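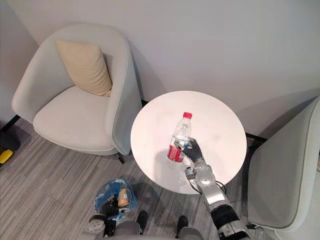
Right hand on the bottle, left hand on the blue bag

Plunell: Club update, 24 February 2024. We're working on the tidy-up task for the Grimevbridge meet. Rules say 20 items, 4 of them soft. I say we grip bottles above the label so the wrap can't slide. Thoughts?

Grotell: Lower is better. A tilted bottle swings less if you hold it near the middle.

Plunell: We tried that in December and kept knocking the table.

Magbanua: Bottles are fine either way. Bags are the problem – thin film folds up between the fingertips and you can't tell what you've got hold of.
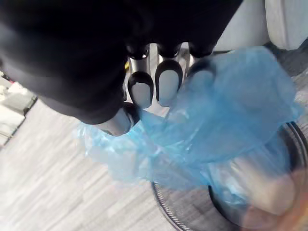
Wrist view, bag over the round container

Grotell: Then drop the bag and carry things one at a time.

Magbanua: Too slow. Subira Lukumay wrote the scoring sheet and time counts for a lot.

Grotell: So does dropping stuff. I'd still skip it.

Plunell: Keeping the bag for now. Can someone check the grip log from line 197 on?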